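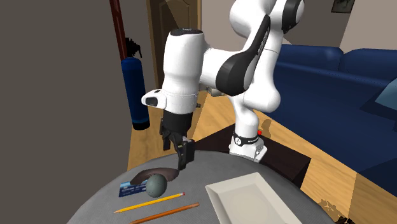
Wovo Bench Cell 700: Sorting and Tray Loading for Mixed Small Items

The Bench Cell 700 is a single-arm picking station for sites that handle small, unlike objects in low volumes: returns desks, lost property offices, school supply packers, repair intake counters. It takes items one at a time from an open work surface and places them in a tray. Each layout is built and tested in simulation before hardware ships. The customer receives the simulated layout with the quotation.

Working principle

The arm stands on its own pedestal behind the work surface, so the table can be changed without moving the base. A two-finger parallel gripper approaches from above. Items may touch or overlap. The planner ranks them by access and normally clears the uppermost first, so a ball resting on a card is lifted before the card is attempted. Pencils and other long, thin items are gripped across the short axis. Curved items are gripped near the middle of the bend.

Flat cards are the slowest class. The gripper slides a card to the table edge before closing on it. Sites where cards make up most of the load should order the suction tool instead (see Options).

Specifications

Reach from base center: 700 mm
Maximum item weight: 400 g
Item classes in standard library: 36
Additional classes trained on site: up to 20
End tool: parallel gripper, two fingers, replaceable tips
Work surface: round or rectangular, matte finish, customer supplied or ordered with cell
Output: shallow tray with sloped rims, one position
Operator interface: wall or desk touchscreen

Glossy and glass tabletops are not supported.

Staffing and task changes

The cell does not run unattended. One operator is assigned per shift and can cover other desk work within sight of the screen. Duties that move to the cell are picking, placing and logging. Duties that stay with the operator are emptying full trays, deciding on items the cell has set aside, and checking anything that carries a name or account number.

At the Andville returns desk, where two cells are installed, the sorting post was rewritten as an intake and exceptions post. Geeta Ahuja, who supervises the desk, reports that the work involves less standing and more screen time, and that her staff asked for a rotation between the cells and the front counter. The rotation is now two hours. She also notes that new operators tend to intervene too early, reaching for an item while the planner is still ranking. The touchscreen was changed in software release 4 to display the next planned pick.

The Hultstead site kept its manual sorting line and uses the cell for overflow only. Operators there feed the surface by hand in small batches. Throughput is lower in this arrangement, and the set-aside rate is lower as well.

Wovo recommends that the people who now do the sorting take part in the layout review. They usually know which items arrive tangled, sticky or mislabeled, and these are seldom on the list supplied by purchasing.

Training

Operator course: one day, on site. Covers start and stop, set-aside handling, tip replacement and adding an item class.
Lead operator course: three days. Adds layout editing in the simulator and log review.
Course lead: Bülent Akbulut.

Options

Suction tool for cards and envelopes
Second tray position
Laur floor plate for sites where the pedestal cannot be bolted down
Light curtain, required where visitors can approach the work surface

Ordering

Send a floor sketch, a list of typical items and the expected volume per shift to Kadri Zariņš, Application Engineering. Existing customers should include the cell serial number. Spare gripper tips are sold in pairs and ship separately.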